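Werkstoffkunde Holz, Skript Teil 2: Holzfeuchte und Formänderung

Holz ist hygroskopisch. Es nimmt Wasserdampf aus der Umgebungsluft auf oder gibt ihn ab, bis sich die Gleichgewichtsfeuchte einstellt. Die Holzfeuchte u ist definiert als Masse des enthaltenen Wassers, bezogen auf die Darrmasse, Angabe in Prozent.

Unterhalb der Fasersättigung ist das Wasser in den Zellwänden gebunden. Nur in diesem Bereich führt eine Feuchteänderung zu Quellen oder Schwinden. Freies Wasser in den Zellhohlräumen beeinflusst die Masse, die Abmessungen dagegen kaum.
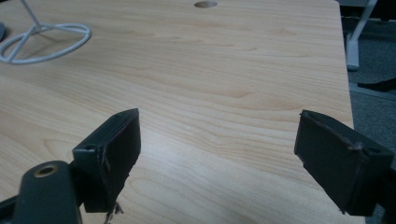 Das Schwindmaß hängt von der Schnittrichtung ab. Tangential ist es am größten, radial etwa halb so groß, longitudinal meist vernachlässigbar. Seitenbretter schüsseln deshalb beim Trocknen - die linke, dem Mark abgewandte Seite wird hohl.

Rechenbeispiel: Eine Probe wiegt feucht 232 g, nach dem Darren 200 g. Daraus folgt u = (232 - 200) / 200 = 0,16, also 16 %. Häufiger Fehler in den Abgaben vom Oktober: Bezug auf die Feuchtmasse.

Bei Massivholzflächen ist die Querbewegung konstruktiv zuzulassen, z. B. durch Langlöcher oder Nutklötze. Starre Querverleimung führt zu Rissen.

Übungsblatt 2 bitte bei Nelli Tuominen abgeben, spätestens Freitag, 6. Dezember 2019.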